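Building Services 2, Unit 4: Daylight and Window Placement
Handout, revised 7 Apr 2023

Read this before the lab. Bring the Dadton worksheet and a calculator.

Daylight enters a room in three ways. Some comes straight from the sky, some bounces off the ground and nearby buildings, and some reaches a point only after hitting the walls, floor and ceiling. The last part is small but it matters at the back of a deep room, where no sky can be seen from desk height.

The daylight factor is the light level at a point indoors divided by the level outdoors under an overcast sky, given as a percent. If the outdoor reading is 1,720 lux and the desk reading is 86 lux, the daylight factor at the desk is 5 percent. Take both readings at the same time. Cloud cover can change a lot while you walk from the parking lot to the room.

Window position changes the result as much as window size. A high window throws light deeper into the room. A window near a corner lights the side wall next to it and leaves the far side dimmer. Frame and mullions reduce the glass area, so measure the glass and leave out the opening.
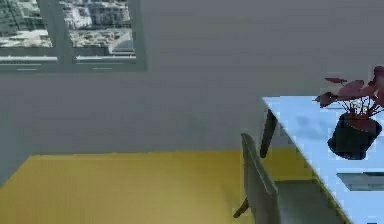
Fig. 3. Room model with a two-pane window, gray wall and yellow floor.

Surface color comes next. Pale walls send more light back than dark ones. For the worksheet use the reflectance values in the Jarnard table, and look up wall and floor separately. Do not average them first.

Obstructions: stand at the test point and note how much sky you can see through the glass. A tall building across the street can cut the sky part to zero even with a large window.

Lab task. The Lencho room has a sill height of 955 mm and a desk height of 800 mm. Work out the daylight factor at the three marked points and plot it against distance from the window. Then repeat with the sill raised to 1,720 mm and the head height unchanged.

Reading: Darura course pack, section 5. Worksheets go in the tray by the lab door. The June retake uses the same room with different wall colors.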